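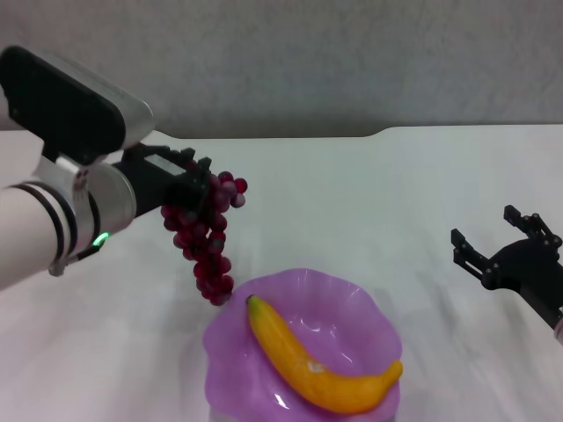

I've put 528 hours into Gumuren, and last month I couldn't play it for most of an evening because a server in somebody else's building was having a lie down. It's a single-player game! I farm turnips in it. There is no other person in my valley and there never has been.

The trouble started when Amix bought the studio and brought in the new launcher. You now have to sign in before the menu will load, and it checks again every 20 minutes or so it seems to me, going by how often the little wheel pops up. My friend Anitha Iyengar plays on the train, through all those tunnels, and she's simply given up and gone back to sudoku.
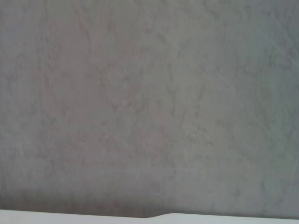

Grey, mottled and a bit veiny.

I know the argument for it. Cloud saves are lovely, and I've been glad of them (I once dropped a laptop down the stairs at my sister's). But you can have cloud saves and still let people play when the connection drops. Grodusano managed it for years with a team of 8, and their game had far more going on than turnips. 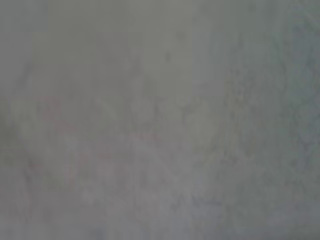

2 min read

What bothers me more is what happens later. One day Amix will decide the servers cost too much, and the valley goes with them. I paid £38 for it. If I'd bought a board game for that, the publisher couldn't come round and take the dice.

So I'd like a plain offline mode, please, and a promise in writing on the shop page about what we get when the servers close. Put it next to the price where I'll see it. Until then I'm not buying the Riihimäki expansion, however nice the snow looks, and I really do want that sauna.

Vasanthi Venkataraman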